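Skanholm fabric storage baskets (set of three, grey): six months on

Posted March 20, 2018 by Liette MacDonald

I should start by admitting that I have bought more storage baskets in my life than any sensible person needs. There were the wicker ones that shed bits all over the landing, the wire ones that let every pencil through, and a very handsome felt pair that the cat took over on the first evening and never gave back. So when I say I like these Skanholm baskets, please understand that it comes from someone who has been let down many times!

I bought a first set of three in September, meaning to use them for scarves and gloves, and that is more or less what happened for the first fortnight. Then my brother-in-law Florian Aebischer came to stay, and Florian is Swiss and takes his recycling very seriously. He stood in our kitchen holding an empty beer bottle, looking at our one big bin bag of everything, and I could see that something would have to be done. The scarves went back in the drawer and the baskets have been sorting our empties ever since (well, one set has, I have since bought a second for the scarves).

What you get

Three baskets, all the same size, folded flat in a paper sleeve. The outside is a grey woven fabric with that slightly flecked, heathered look, and the inside is lined in dark navy. The sides are soft. They came out of the sleeve with a crease down each long side, and the crease took a good week to drop out. A bit of steam from the iron helped, though I would put a tea towel between the iron and the fabric if you try it.

I paid 34 for the set, which I thought a touch dear until I looked at what the Provano ones cost. Delivery was quick. The sleeve had no instructions in it at all, and I can't say I missed them.

Size and shape

They are low and open, more of a tray with proper sides than a tub. A beer bottle won't lie along the bottom in mine without going slantwise, so if you drink a lot of beer you will be emptying the basket often, or standing the bottles up. Small water bottles lie down quite happily, and cans are no trouble whatever. I find the shallowness a good thing on the whole. You can see at a glance what has gone where, and the children can reach in without tipping the lot over.

They sit nicely side by side on a table or a worktop. Ours live on the side table by the back door during the week, and when we have people round I move them to wherever the drinks are.

Labels

There is no label holder, and I do wish there were. The Melnyk baskets my neighbour has come with a little stitched pocket on the front for a card, and it is such a simple thing that I can't think why everyone doesn't do it. I make do with folded white card and big black lettering, one in front of each basket. Plain words work best. I began with "Glass and other bottles (rinsed please)" and people didn't read it. Now it is one word each and even my father gets it right.

The cards do slide about, I'll warn you. They end up leaning on the baskets, and a draught from the back door will have them on the floor. A dab of sticky putty on the base has mostly cured it. You could pin a label to the fabric, I suppose, but I didn't want holes in the weave.

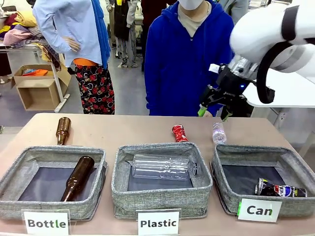 How they have worn

Better than I expected for fabric. The grey hides a great deal, and the navy lining was a clever choice on somebody's part, as drips simply don't show on it the way they did in the pale canvas ones I had before. I wipe the insides out with a damp cloth and a drop of washing-up liquid and leave them upside down on the rack overnight. Please don't put them in the washing machine. I did it once, with the basket that had caught the end of a bottle of stout, and it came out clean but rather sorry for itself, and it has leaned to the left ever since.

The one thing that does bother me is smell. If you put cans in without rinsing them, the fabric holds on to it, and by the end of a warm week you will know about it. A sprinkle of bicarbonate of soda overnight, tipped out in the morning, puts it right. For anyone who knows they will never rinse a can, I would say buy the plastic Prodon tubs instead. They are not as pretty but you can put the hose on them.

The stitching along the rims is all sound on five of my six. The sixth has a loose thread at one corner which I keep meaning to see to.

Would I buy them again?

I already have, so yes! They are good-looking enough to leave out on a table in front of visitors, light enough to carry to the recycling boxes one in each hand, and they fold away to nothing when you don't want them. I would take a little off for the missing label holder and for the business with the crease. Heavy glass makes the soft sides bow a bit when you lift a full basket, so get your hand underneath if you have been having a party.

Florian, I should add, approved of the arrangement on his last visit, and then asked where the basket for corks was. I am thinking about a third set.

Four stars out of five from me. If anybody has found a clip-on label that grips thick fabric without marking it, do leave a comment, I would be so glad to hear about it.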